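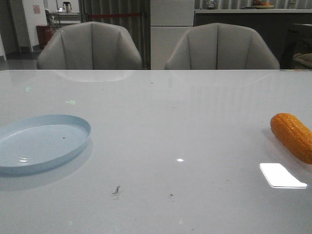 mkumsa wrote:
Gloss white is a mistake if anyone eats at it, sorry. I had a Skomia table and wiped it 8 times a day. Matte all the way.

tamiru_e wrote:
Well, I've already bought mine (a Hajdu, $576, gulp) and I love how bright it makes the room! My question is about the crumbs and the fine scratches. They only show up under the ceiling lights, but then wow, do they show. Is there a polish that works?

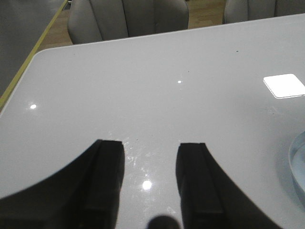 Netorano says car polish and a soft cloth, tiny circles, and go easy.

mkumsa wrote:
Please don't, tiny circles are how you get swirls! Straight lines, damp microfiber, then dry it. I paid $148 to have mine buffed in August and it looked the same a week later.

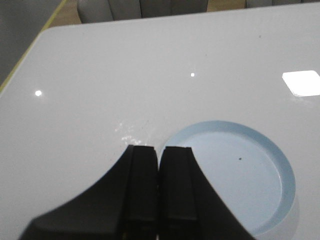 tamiru_e wrote:
OK, no car polish for now. I'm going to try the damp cloth and see how it goes through the holidays. What I've settled on is keeping the light blue dish out, the round one with the low rim, because I like that color against the white so much. Even that has a dark speck in it, so I guess the dishes get wiped too!

Verance wrote:
Felt dots under the dish. Still say you should've gone matte, though.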